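Clidoteck Prestlow Folding Polling Booth, 3-Voter

Home > Elections and Civic > Booths and Screens > Prestlow range

In stock. Sold singly. Instruction sheet included, in English and in a sort of French.

The secret ballot has been with us a good long while, and for most of that time it has been protected by a sheet of plywood and a pencil on a string. The Prestlow keeps the pencil and the string. The plywood has gone, along with the bent nail that somebody's cousin hammered in before a by-election and that caught a cardigan at every poll afterwards.

The Prestlow is a floor-standing booth with voting positions for 3 people, who stand with their backs to each other in the traditional posture of a household that has been discussing politics. Each position has its own writing shelf, side screens at shoulder height and a clip for the notice explaining how to put a cross in a box. You'd think the notice would be redundant by now. Ask anyone who has been to a count.

What you get

Booth frame in powder-coated steel tube
3 writing shelves, slightly sloped, with a lip to stop the pencil leaving
Side and centre screens, wipe-clean, in Council Grey or Neutral Stone
Pencil cords, one per position
Carry bag with two handles, one of which is in the right place

Colours

We're asked for blue, red, yellow and green every spring, generally by people who haven't thought it through. The screens come in Council Grey and Neutral Stone. Both were picked for having no known opinions. We did once make a batch in a pleasant soft orange and had letters from two parties.

Size and weight

Width of each writing shelf: 57 cm
Packed weight: 30 kg
Assembly: two people, no tools

That shelf width matters more than it used to. Ballot papers for regional lists can run to the length of a bath towel, and a voter who has to fold the thing before finding the party they came for is a voter who may settle for another one. A 57 cm shelf takes most papers flat. For the very long kind, see the Virum extension leaf, sold separately, which hooks on to the front lip and holds up to a firm elbow.

Putting it up

Stand the frame on its feet and pull outwards until it clicks. Drop the shelves on to their pegs. Hang the screens last, with the seam facing the wall. If it hasn't clicked, it isn't up, whatever your colleague says. The booth packs away in the reverse order, though at ten at night after a sixteen-hour day you may discover orders of your own.

Accessible model

The Quintana is our low-shelf booth, with a wider opening and knee room for wheelchair users. It has the same screens and fittings as the Prestlow and can stand beside it without looking like an afterthought. We'd suggest ordering one for each room you use. Most returning officers agree with this in principle until they see the budget. 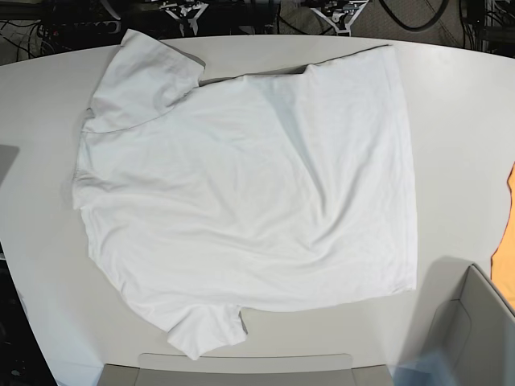 Screens can be bought separately and so can every other part, including the pegs, which go missing between elections in a way that would interest a parliamentary inquiry. Spares ordered before the end of March travel free with any booth order. After that, everybody wants them at once and so does the courier.

Cleaning

Wipe with a damp cloth and mild soap. Pencil comes off easily. Ballpoint takes a bit longer, and the remarks tend to be longer too. Please don't use bleach on Neutral Stone unless you'd like it to become a different neutral.

Delivery and returns

Allow three working weeks. Snap elections are a matter between you and your head of government and we can't hold stock against rumours. Unused booths may be returned in their bag. Booths that have seen one election count as used, even if turnout was poor.

Page last updated Monday, August 10, 2020. Prices exclude VAT, which we're told is also a political matter.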